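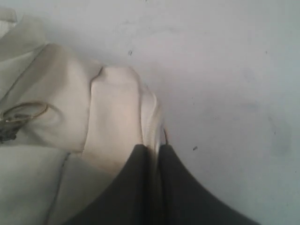 Baltasar Núñez wrote:

> I read the notes from the Jonier visit and I don't see what the worry is. The arm on the sorting table takes the dull part of the job. It picks a piece up by one edge, sets it down, goes on to the next. The people at that table get to do inspection and repair, and they have been asking for that for years. Kitisska says a shift of 200 pieces is realistic once it's tuned. Can someone tell me what is lost here?

Baltasar, I'll try, since I work at that table and you don't.

First, the 200. I would like to know whose pieces those are. If they're folded towels, fine. What comes to us is soft, wrinkled stuff with seams and folded borders and bits of hardware hanging off it, and no two lie the same way. Kitisska's number came on a slide. I asked at the meeting what was in the bin when they measured it and was told they would get back to me. Still waiting.

Second, "the dull part." Handling a piece is how I inspect it. By the time I've turned something over I know if the lining has let go or a seam is about to. Take the handling away and you haven't freed me up to inspect, you've handed me a piece I know nothing about and asked me to start over. Maybe the software will flag a bad seam one day. The version at the demo had no such thing in it, and the Kitisska rep was straight with us about that, I'll give him credit.

Third, repair. Yes, we asked for more repair hours. The draft schedule Tang sent out has 2 repair stations, same as now, and 8 of us on the floor. So where do the others go? The word in the draft is "monitoring." I did 30 minutes of monitoring in June when they let us try it. You stand there and wait for it to miss its grip, then you reach in and straighten the cloth and step back. I was more tired after that than after a morning of sorting, and I had learned nothing about the goods.

I'm not against the machine. My wrists would be glad of some help, and if it can do the plain flat pieces at the end of the day it's welcome to them. But Batia did this at their place with a different supplier, and what they told us on our visit was that the pay grade for the table was rewritten before anybody had figured out what the new job was. I'd want that part in writing first - the grade, who trains on repair, and what happens to the rate if the arm runs slow because the cloth is awkward and not because one of us is.

Could whoever has the full draft post it to the list? The copy I got stops after the schedule page.

Beverley Pomare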